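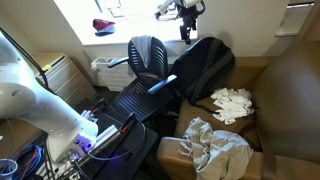 The Workroom at Skellbridge
By Marcela Hrnčiar
2026-07-03
Filed under: Rooms & Workspaces, Galleries

Skellbridge has one ground-floor workroom, and it gets asked about more than any other part of the building. Members want to know what the light is like, where things are kept and how much of the wall is free. The gallery covers the window side and the storage beside it.

The room was repainted in July two years ago. The walls are a warm cream, chosen by Calum Dunbar after the old gray made the back half feel dark by mid-afternoon. Paint came to $1185 with the primer, and the labor was our own.

The light wood cabinet against the wall has a column of pale drawers. It came from Plandwood as a floor model. The drawers hold hand tools, tape and spare fasteners. Please put things back in the drawer they came from, and leave the top clear when you finish for the day.

The work surface is dark, which helps on bright mornings. A pale top was tried first and the glare was hard on the eyes. Cables and small fittings go back on the shelf in the hall at the end of a session. Caps and jackets can go on the hooks by the door. The sill is not for storage, though it tends to get used that way.

The window side has white frames with thin bars between the panes, a deep white sill and a ribbed radiator cover underneath. A striped curtain in pale cream and gray hangs on the back wall. There is green outside at this time of year.
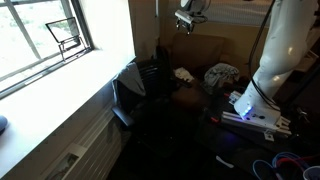
Nandini Varghese wrote to ask whether the radiator could be turned down from inside the room, as she had the 9 a.m. slot all last winter and found the seats nearest the wall too warm. It can. The valve is at floor level and turns clockwise to close. Leave it at 2 when you go.

The curtain will be washed later in the summer. The next gallery will cover the hall shelving and the Tagle bench, which is being refinished.

Last updated by Anil Rai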